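Climelska tabletop manipulation software
Progress report, second period
Prepared by Ileana Bogdan for the Zamfir programme office

1. Status

Work packages 2 and 3 are on schedule. Work package 4 (recovery behaviour) started late and is now expected to close in March. Spending is within the agreed budget and no change to the plan is requested.

2. Perception

The segmentation module was retrained on 3,000 labelled tabletop views. The labels were checked by Jamila Wickramasinghe, who also rewrote the annotation guide after the first batch showed inconsistent treatment of items resting inside bowls. Such items are now labelled separately from their container, and the planner receives the containment relation as an explicit field.

Translucent tableware remains the main source of error. Depth readings on these surfaces are sparse, and the fitted plane tends to fall below the true rim. As an interim measure the module marks such regions as low confidence and widens the collision margin around them.

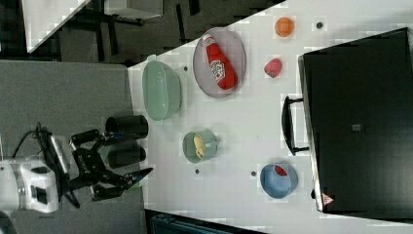 3. Planning and control

Eduard Koubek replaced the fixed grasp table with a sampler that proposes candidate grasps from the segmented point cloud and ranks them by clearance. Planning time per grasp is now some 40 milliseconds on the Sonach workstation, which meets the target set in the proposal. The earlier method could not handle bottles lying on their side unless their orientation was entered by hand; the sampler takes it from the point cloud.

The wrist controller now limits closing force by object class. Two faults were found during this work. The first, a unit mismatch in the force limit file, has been corrected. The second, an occasional stall when a new target arrives during the approach phase, is still open. Yi-an Hong has a test that reproduces it and suspects the message queue.

4. Tooling

The replay tool reads logs from all 4 test stations and steps the planner through them offline. Despina Căpraru added a comparison view for two software versions run against the same log. The Ulmont site has asked for access, and an installation note is in draft.

5. Next period

Close the stall fault. Complete recovery behaviour for dropped and displaced objects. Begin the 6-week unattended trial once both are merged.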